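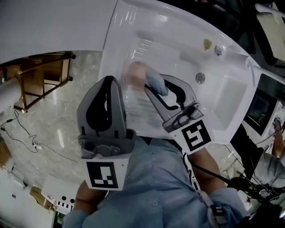

Fig. 1. Wiping the basin floor, light blue sponge. Drain at the right.

Housekeeping Basics, Unit 2: Bathtubs
Handout to go with the January practical. Bring it with you, I won't print more.

Why the floor of the tub first on the exam sheet? Most points lost there. Last group: 87 tubs checked, almost all the fails were residue on the floor or around the drain. Walls were mostly fine.

Surface
Acrylic = soft, scratches easy. Shiny finish shows everything under a bright light. No powder cleaners, no steel wool, no green scrub pads. Sponge only. Enamel tubs are next unit.

The textured strips (see fig.) are for grip. Soap sits down between the ridges. Wipe along the ridges, then across. Flat pressure, not the corner of the sponge.

Order of work
- hair out of the drain, dry paper towel
- rinse whole tub, warm not hot
- cleaner on: Zakomis bath liquid, 400 ml of the diluted mix is plenty for one tub
- wait. Read the label for how long, it changed
- rim, then walls, then floor, drain last
- rinse, dry with cloth, check from a low angle

Drain ring: go round the metal edge with a folded cloth. Dark line around it is not always dirt, so dont keep scrubbing.

Rim: stickers stay on unless the work order says take off. If it does, warm water and a plastic card. Never a blade. Metal bars and their fittings get wiped and dried, water spots show up fast on those.

Posture
Long reach to the far side. Kneel on a pad if you can, swap hands. Back pain is the number one complaint on the Oddsson hotel placement, we'll go over this agian in room 121.

For next time: read the Emow sheet on limescale, write down one thing in it you disagree with. Half a page max.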